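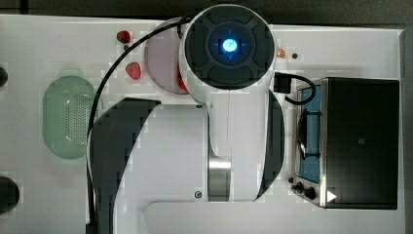

A white table is easier to keep tidy than a dark one, says Tiina Tuominen, and after a spring of sharing one with four other people she would not like to go back. Small things are found at once, she says, and when everybody can see the dirt, somebody wipes it.

FOR IMMEDIATE RELEASE

Honkanen brings the white Lavex table and green Grisalix containers to shared workrooms

FLUNDDALE, May. The furniture maker Honkanen today presents Lavex, a white table for rooms where many people work with their hands, and Grisalix, a family of green containers which stand on it. The table and the containers can be ordered together or separately. The first production is 200 tables, and deliveries begin before the end of the summer.

Lavex was drawn for workrooms, hobby rooms, school craft rooms and small repair shops. In such places a table seldom has only one user. One person leaves at four o'clock, another comes at five, and the things of the first person are still on the table. Honkanen wished to make a table which helps with this moment of the day.

The tabletop is the same white all over, without pattern and without printed lines. In an early version the company tried a grid in light grey, to show where each thing should be. The users followed the grid for a few days and then stopped looking at it. They asked instead for a plain surface and for containers in a strong colour. The grid was taken away and the green was chosen.

Why the containers are green

The colour was the longest discussion of the project. Red was understood by many users as a warning, and blue was already the colour of other boxes in several of the rooms. Grey looked good in the drawings but was easily forgotten at the far end of the table. The green of Grisalix is seen from the door, also in the evening when only half of the lamps are on.

The containers have no fixed purpose. Honkanen recommends that a group decides by itself what goes inside and writes it on a paper label, which slides into a holder on the short side. In the trial rooms the most common label was "Unfinished", followed by "Tape and scissors". One room had a container with the label "Ask Tiina", and it is still in use.

Tested in daily work

Before the decision to produce, Lavex and Grisalix were used in 13 shared rooms in and near Flunddale. The users were not asked to be careful. They glued, cut, sorted, packed and ate their lunch at the table as they would do at any other. A notebook was hanging beside each table, and everybody was free to write in it.

When the trial ended the notebooks contained 2,482 comments. Many were only one word. Others were a whole page, and a few had drawings. Honkanen has read all of them, and the following changes came from the notebooks:

The edge of the tabletop is now more rounded. In the first version it was felt under the forearm when a person was writing for a long time.

The height can be set with a hand crank, and the crank is stored under the table. It was earlier a loose part and was lost in three of the rooms.

The containers have a flat rim, so that one can be lifted with the fingertips when it stands between two others.

The feet can be adjusted one by one, for old floors.

One wish could not be fulfilled. Several users asked for a drawer. With a drawer the tabletop would be thicker and a person with long legs would sit badly, and the design team decided to leave it out. A hook for a bag has been placed at each end.

"I was against the white at first," says Tiina Tuominen. "I thought of coffee and ink. There was coffee and there was ink, and we cleaned them. What I noticed more was the screws. I used to lose a screw every week on the old brown table, and I believe most of them were lying in front of me the whole time."

Care of the table

For daily cleaning, a soft cloth and water with a little dish soap are enough. Ink should be wiped as soon as possible. Scouring powder and steel wool must not be used, as they make the surface dull and it will then collect dirt more quickly. Hot pots should stand on a trivet. A cutting mat is recommended for work with knives.

The containers may be washed by hand in warm water. They should be dry before they are put into each other, otherwise they can be difficult to separate.

A short guide for sharing a table is delivered with each order. It was put together from the notebooks and fits on one sheet. Among its suggestions are to empty the "Unfinished" container once a month, to leave one third of the table free at the end of the day, and to keep no more containers on the table than the group really opens. The sheet may be copied freely.

Sizes and ordering

Lavex is available in 2 sizes, one for two to three persons and one for four to six persons. Two tables of the same size can be joined along the long side, and the joining parts are included. Both sizes go through a normal door when the legs are taken off. The legs are attached again with the tool in the package, and it is advised to be two persons for the lifting.

Grisalix containers are sold in low and high models. The low model fits under the high one only when the high one is turned upside down, so they are best stored in separate piles. Replacement label holders can be ordered without cost during the first year.

Schools and associations can borrow a Lavex table and a set of containers for one month before they decide. Honkanen delivers the table and collects it again within the Flunddale area. Outside the area the borrower pays for the transport.

The tables are shown in the Honkanen showroom in Flunddale during the whole of May, from ten in the morning until six in the evening. Visitors are welcome to bring their own work and sit down with it. Coffee is served.

About Honkanen

Honkanen makes tables, benches and storage for shared rooms. The company has its workshop and showroom in Flunddale. Spare parts are kept for all models, also for those which are no longer made.

Press contact: Honkanen, Flunddale, customer desk. Colour samples of the tabletop and the containers are sent to editors on request.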